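Ullon pushes back 3G switch-off in northern districts

Mobile operator Ullon has delayed the closure of its 3G network in 70 rural districts until February, after the regulator found that too many customers there still depended on it for voice calls.

The company had planned to end the service across the whole country in October 2022. It said the closure would go ahead on the original timetable in cities and larger towns, where 4G now carries nearly all traffic. In the remaining districts, 3G will stay on at its current power levels but no repairs will be made to sites that are already due for removal.

Ullon said the extra time would be used to finish upgrading 793 masts. Most of these already have 4G equipment fitted but lack the fibre or microwave links needed to run it at full speed. The operator blamed the slow pace on late deliveries of radio units and on a shortage of climbing crews during the summer.

The regulator opened a review of the plan after complaints from local councils, several of which said that customers with older handsets had been sent a single text message and nothing else. In its findings, the regulator said Ullon had given fair notice to contract customers but had not done enough to reach people on prepaid tariffs. It ordered the company to write to every affected prepaid customer for whom it holds an address, and to keep a free helpline open until the work is complete.

No fine was imposed. The regulator said it could look at the matter again if the new date is missed.

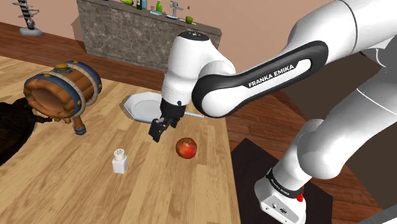
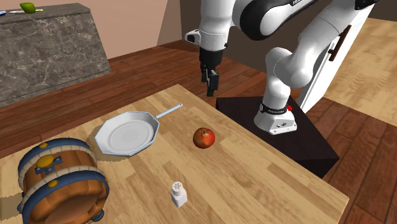

Under the revised plan, Ullon will offer a basic 4G handset free of charge to prepaid customers in the affected districts who have used a 3G-only phone in the past three months. Contract customers can claim a credit of 200 crowns towards a new device, to be taken off their bill in a single amount. Both offers close when the network is turned off, and neither can be passed on to another account.

Phones that support 4G data but not 4G voice are a separate problem. These handsets fall back to an older network when a call is made, and after the switch-off they will use 2G. Ullon said calls would still connect but that mobile data would drop out for as long as the call lasted. The company has published a list of affected models on its website and says customers can also check by sending a text to its service number.

The 2G network will stay in service for the time being. Ullon has not set a date for closing it and said it was still used by lift alarms, electricity meters and card terminals, many of them installed under long contracts. Business customers with 3G equipment of this kind have been told to arrange replacements with their suppliers before the new deadline.

Rival operator Domura closed its own 3G network earlier this year. It reported a rise in calls to its customer service line in the first two weeks, mostly from people whose phones needed a settings change, and said call volumes had since returned to normal. The third operator, Ralby, does not run a 3G network and was not covered by the review.

Ullon intends to reuse the freed spectrum for 4G first and for 5G later. In the towns where 3G is already off, the company said average evening download speeds had improved, although it did not give figures. The same frequencies will be moved over in the rural districts one cluster of masts at a time, and customers may lose service for several hours while each cluster is being changed. The company said it would give notice of this work by text and on its coverage map.

The upgrade of the remaining sites is being carried out by contractor Kramer, which also maintains Ullon's masts in the south. Kramer said it would move extra crews north for the winter and expected to be able to work on most sites in all but the worst weather. Roads to some of the higher masts are usually shut by snow for part of the season, and those sites have been placed at the front of the queue.

Ullon must send the regulator a progress report each month, listing the masts completed and the number of 3G-only handsets still active in each district. The reports will be published in full, apart from the exact locations of the sites.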